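### 3.2 Wann ist ein Handtuch eigentlich alt?

Mit dieser Frage habe ich mir mehr Ärger eingehandelt als mit allen anderen im Fragebogen zusammen. Ich hatte ganz naiv nach dem »Anschaffungsjahr« gefragt und eine Zahl erwartet. Bekommen habe ich Geschichten: das Geschenk zum Einzug, der Stapel aus der Wohnung der Großmutter, das eine Tuch, das irgendwann aus dem Freibad mitkam und seither einfach da ist. Aus Plornville und Sirnach kamen 924 brauchbare Bögen zurück, darin waren 1179 Handtücher einzeln beschrieben (mehrere pro Bogen waren erlaubt, was ich beim Auswerten bereut habe). Bei 167 davon fehlte jede Altersangabe. Die habe ich in Tabelle 4 weggelassen, im Textteil der Auswertung aber behalten – gerade dort steht oft das Interessanteste!

Unter »Frottier« verstehe ich im Folgenden jede Ware mit stehender Schlinge, egal ob einfarbig oder gestreift (Abb. 3). Waffelpiqué und Geschirrtücher bleiben draußen, auch wenn manche Haushalte sie munter dazuzählen.

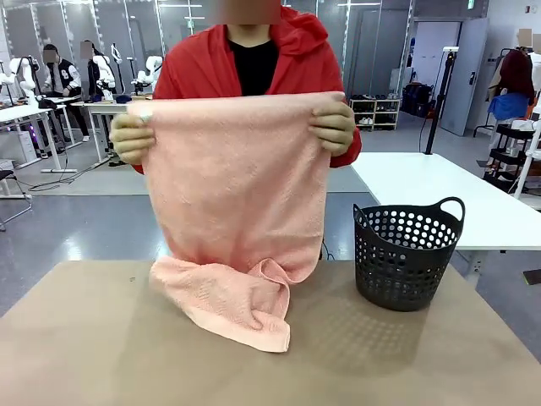
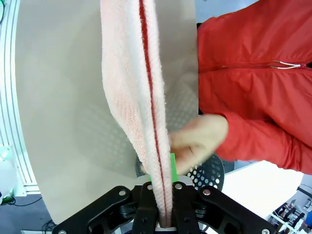

*Abb. 3: Frottierware mit erkennbarer Schlingenstruktur.*

In einer Rückmeldung auf die Vorfassung hieß es, das Alter sei ohnehin die falsche Größe, man müsse nach Wäschen fragen; ein Gästetuch könne fast 10 Jahre im Schrank liegen und sei danach so gut wie neu. Der Einwand sitzt, und ich habe lange daran herumgekaut. Nur weiß eben kaum jemand, wie oft ein bestimmtes Tuch in der Maschine war. Im Vortest hatte ich das abgefragt, und die Antworten reichten von »ständig« bis »normal halt«. Damit lässt sich schlecht rechnen.

Geholfen hat schließlich die Skala von Wouters, die nach dem jetzigen Platz im Haushalt fragt: Bad, Gäste, Sport, Hund, Putzeimer. Ich habe noch »Auto« ergänzt, das stand so oft am Rand, dass ich es nicht ignorieren wollte. Die Einteilung von Stovetti nach Griff und Saugkraft hätte mir inhaltlich besser gefallen, sie verlangt aber, dass man die Tücher selbst in der Hand hat, und das ging bei einer Postbefragung nun mal nicht. Wie sich die Wege zwischen den Stufen in den beiden Orten unterscheiden, kommt in Abschnitt 3.3. Der Hund spielt dort eine größere Rolle, als ich im Mai noch gedacht hätte.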